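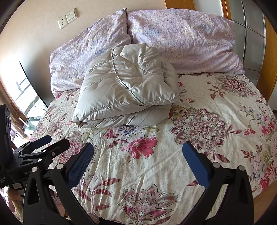 Item 3, bedding for the guest rooms. The meeting went back to the Ollberg quote, which asks $1,976 to replace every duvet in the house before August. Evelien Van Loon said she would want to see one worn-out duvet before voting for a whole set of new ones. The quilted one folded at the head of the bed in the balcony room still looks puffy enough, and the flowered sheet under it could be ironed. Ollberg's letter calls the present stock "at end of life" -- a phrase the meeting noted comes from the people selling the replacements.

Print this page | E-mail this page

Posted 7th June by Evelien Van Loon, minutes

Willems have offered to clean and refill instead, at $343 for the lot. Asked what the refill was made of, their answer was "premium fibre". No colour card, no sample, no washing instructions. Moved that they be asked again, in writing. Carried.

The Dandberg pillows bought last year were also raised. They were sold to us as holding their shape for six years. Two guests have complained of lumps already, and the receipt can't be found. Evelien to look in the hall cupboard.
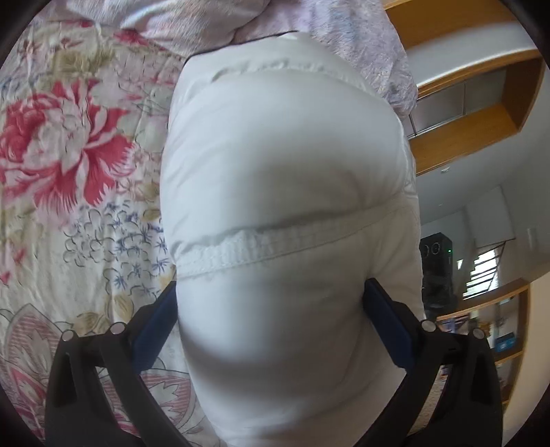

On storage, the proposal was to fold all winter bedding in panels along the stitching and put it up in Atura vacuum bags, $191 the box. Several members doubted that filling squashed flat for half a year comes back as it was. The brochure says it does. The meeting agreed to buy nothing yet and to trial a single bag, borrowed from Evelien's sister, over the warm months. Cotton covers to be used for everything else, as now.

Folding: the printed instruction sheet has been on the linen shelf since last winter and there is little sign anyone reads it. Agreed to leave it up anyway. Request that whoever strips a bed also airs the duvet over a chair before putting it away -- same request as last meeting, same result expected.

Item 4, balcony door. Held over, no quote received.

E-mail this page | Print this page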